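Talk notes – locker rooms, Harden evening meetup
17/09/2018

(Slow down. Last time I did the whole thing in 12 minutes and had to fill with questions.)

**Opening**

Hi everyone, thanks for staying past the coffee. I want to talk about lockers! I've spent a good chunk of my working life around changing rooms, and the bit I keep coming back to is the moment when you stand in front of the cabinet with your stuff in your hands and try to get it all behind one little door.

Ask the room: who has a gym locker? Who has something in there right now that should have gone home in December? (Wait for the laugh. If there's no laugh, confess to the towel.)

**The clothes**

So at Evthorpe we had 60 lockers, and the people using them were mostly coming straight from work with a full change of clothes. Shirts, something for your legs, a jacket if it was cold. And what I noticed is that folding pretty much stops at the locker room door. People fold at home, they fold in shops, and then they get to a locker and it's a fistful of cloth – in it goes. 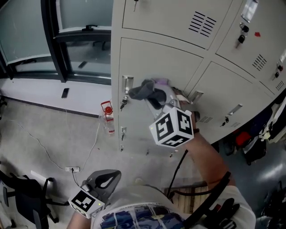 *Dark gray cloth, a bit of light purple, and a pale gray locker cabinet.*

Look at the cloth for a second, all crumpled up. I do exactly this. A bundle like that takes up way more room than the same thing rolled, and it grabs on door edges and hooks and whatever else is in there (my headphones, every single time).

My advice, such as it is:

- Roll soft things, and do it on a bench before you open the door
- Shoes at the bottom, in a bag if you're being good
- Put in last whatever you want first when you come back

Mention the slatted wood here – there's some on the floor in that picture, light brown. I'm a big fan of slats in a changing room. Concrete is miserable on bare feet, and I will happily take questions on this for an hour.

**Doors and keys**

OK, next bit. Hideaki Arai and I argued about keys all the way through the Lorkorau job. He wanted combination locks on all 255 doors. I wanted keys, the plain old kind you leave in the lock when you're finished so the next person can see it's free. He still emails me about it.
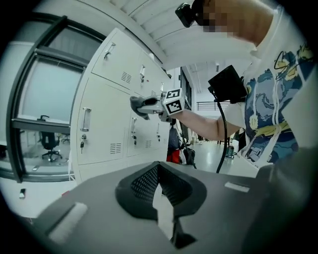
*White metal doors with two of the keys in view.*

I love a key sticking out of a door. You can read it from across the room! The downside is that keys wander off. At Economou the replacements came to 469 dollars in one year, and I had to stand up in a meeting and defend that number. (Don't tell the whole story here, it's long.)

Handles too: try them with your hands full. If you have to put your clothes on the floor to get the door open, the handle's in the wrong place for you or you're carrying too much. Usually I'm carrying too much.

**Wrap up**

Pass around the two sample keys, big tag and small tag. Ask which one they'd lose first. Then questions, and get the keys back before people leave.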